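Travel and Commuting > Bags and Packing
Topic: Soft fabric bag or hard case for a weekly train trip? 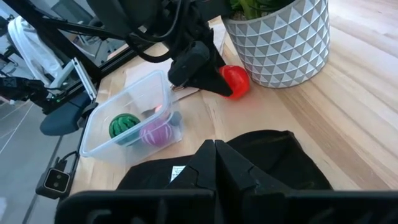 Posted by t_calvo (Teodoro Calvo), member, 13/12/2022, 3 replies quoted, 1392 views

Good evening to all. Please excuse my English, I learned it late and I write slowly.

Since April I travel every week from Kutasbridge to Plallamon for work, and I sleep there two nights. The train takes a little more than three hours and I have to change once, at a station with stairs and no elevator. Until now I use a plain black fabric bag. It weighs almost nothing and I can fold it and put it in a drawer when I arrive. But my shirts come out with many wrinkles, and my shoulder hurts on the second day.

My colleague has a hard case with wheels from Grodik and she tells me I should buy the same. It weighs 3109 grams when it is empty. For me this seems very much for two shirts, one pair of trousers, the toilet bag and a laptop. I would like to hear from people who make such trips often. Which one do you use, and have you changed your mind after some time?

My limit for the price is 120.

----

mossy_kettle
Hard case, every time. I did the same kind of trip for four years. You fold the shirts once, you close the lid, and nothing moves. With a soft bag the person next to you puts their suitcase on top of it in the rack and then you iron at the hotel at eleven at night.

----

Platform9andahalf
Totally disagree with mossy_kettle, sorry. He has stairs at the change! Three kilos of empty case up and down stairs twice a week is a silly way to spend your energy. Keep the fabric bag and learn to roll your shirts. Put the trousers flat at the bottom, roll the shirts around a t-shirt, laptop against the side that touches your back.

Also what is the strap like? If it's the thin kind, that's your shoulder problem right there. You can get a padded one separately.

----

t_calvo
Thank you both. The strap is thin, yes, and it has no padding. I did not know that it is possible to buy only the strap.

About rolling: I tried it one time and the collar was in a terrible condition. Maybe I did it in the wrong way. Do you close the buttons first?

----

Platform9andahalf
Top button and one in the middle. Lay it face down, fold the sleeves in, roll from the bottom up so the collar is on the outside. Not tight.

----

mossy_kettle
Quoting Platform9andahalf: "a silly way to spend your energy"
Stairs are two minutes. Carrying a bag on one shoulder through two stations and then to the hotel is a lot longer. I had physiotherapy for exactly this, so I don't think it is so silly.

----

henrike_w
Maybe something in the middle? I have a Riis backpack that opens flat like a suitcase. Mine was 490 grams on the kitchen scale before I put the rain cover in. The weight is on both shoulders, stairs are no problem, and a folder for shirts fits inside. The zipper is not wonderful and I had to wax it after one winter. It looks a bit sporty if you must go directly to a meeting, this is the only thing I don't like.

----

t_calvo
Dear henrike_w, this is interesting for me. I do go directly from the train to the office, but my colleagues there are not very formal. May I ask if the laptop has its own pocket, and if you can take it out without opening the whole bag?

----

henrike_w
Yes, it has a separate zipper on the side. A 15 inch one fits but it is tight, a 14 is better.

----

old_timetable
Before you buy anything, check if you can leave things there. I kept two shirts and a pair of shoes in a locker at the office and traveled with hardly any luggage. My wife called it my second household. It saved me a lot more than any bag did.

----

mossy_kettle
OK, that one I can't argue with.

----

t_calvo
I asked today. There is a free cabinet next to the printer, 600 millimeters wide, and I may use one shelf. So I will leave two shirts and the shoes there, and I will buy the padded strap for the bag that I already have. If my shoulder is still bad after one month I will look at the backpack of henrike_w.

Platform9andahalf, I practiced the rolling with an old shirt. The collar was fine but one sleeve was not. I will try again on Sunday.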